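Aoife Hegarty
June 2022

1/ My office has been sent a leaflet saying the right desk lighting will make us "up to 9 per cent more productive". I have questions. Starting with: productive at what?

2/ The leaflet is from Tremilmont, who sell a lighting plan. You don't buy lamps, you subscribe to them. Someone comes by and changes the colour of the light with the seasons. I wish I was making that up.

3/ "Up to" is doing a lot of work in that first sentence. Zero is up to 9. So is minus 4, if you squint.

4/ There's a footnote, in grey, in a size I had to take my glasses off for. It says "based on a survey of 516 workers". A survey. They asked people if they felt more productive.

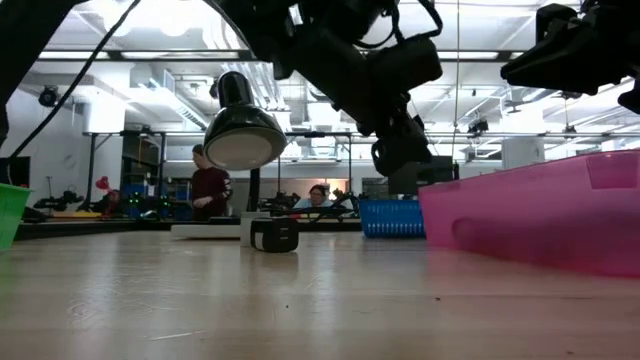
I feel more productive after a doughnut. I'd like to see that on a leaflet.

5/ Wrote to them in February, when the first version came round, and asked for the questionnaire. Got a very friendly reply with a brochure attached. The brochure was the leaflet again, but wider.

6/ Wrote back. Second reply says the work was done by a partner called Barnis and the details are "commercially sensitive". So the number is public and the way they got the number is a secret. Handy.

7/ To be fair to them, bad light is miserable. I spent a winter under a tube that buzzed and I'd have paid my own money to make it stop. If the leaflet said "your eyes will hurt less at four o'clock" I'd sign tomorrow.

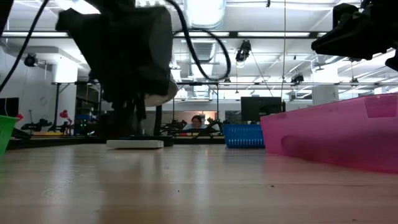
8/ But a headache isn't a percentage, so you can't put it in a budget. I think that's how you end up with a 9. Somebody upstairs needs a figure and somebody selling something is happy to supply one.

9/ Someone asked if there was a control group. I can't find any sign of one. Everyone surveyed had already got the new lights, and had been told what the new lights were meant to do. You'd say yes too. It'd be rude not to.

10/ A few of you have sent me the Claketti page, which claims much the same thing for desk surfaces. Warm wood grain "restores attention". Their source is a book by someone called Chaturvedi. I got it from the library and read the chapter. It says people like wood.

11/ I like wood! I have a wooden table at home and I'm writing this on it when I should be doing my expenses. Restore that.

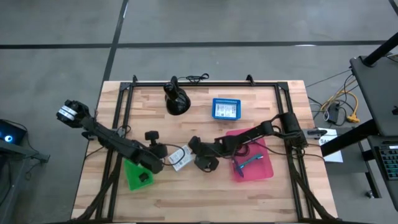

Butcher-block top, light planks, black frame round it.

12/ Cost, for those asking. The quote for our floor was $1,000 a month for 100 desks. Ten dollars a desk sounds like nothing until you remember it's every month and you never own the lamp.

13/ What I've suggested instead: ask people which desks are too dark, put a decent ordinary lamp on those, and ask again in autumn. No percentages. I've been told this is "less of a story".

14/ Reply to a few DMs: no, I don't think they're crooks. I think they asked a soft question, got a soft answer and printed it in bold. Plenty of companies do it. I'd still like to see the questionnaire.

15/ If anyone reading this filled it in, my messages are open. I only want to know how question one was worded.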